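Forums > Automation > Kits and Arms > Bunance two-arm kit, first impressions

zupan_z
Two weeks in with the Bunance kit and I'm kind of in love! Setup took an evening, the Lanz software found both arms right away, and teaching it a new task is the most fun I've had at a bench in ages. $4,000 for the pair.

gritbucket
Fun, sure, but the Tinau is $2,000 and does pick and place all day. What are you getting for double?

zupan_z
Two hands! Cloth is where it shines. Both grippers have the orange one pinched, left side and right side, and there's a nice peak coming up in the middle (creases and all). Try that with one arm.
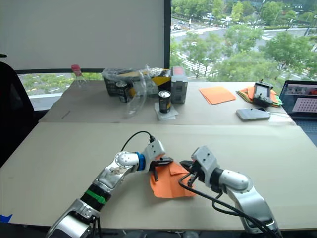 gritbucket
Still wouldn't pay it. Cable routing bugs me too, that loop over the left wrist is going to snag someday.

zupan_z
Fair on the cables, I'd like clips. Keeping it though!

376 views | 2 shares

Comments
mossylathe: Does it take Brarnar fingers?
zupan_z: Haven't tried, will report back.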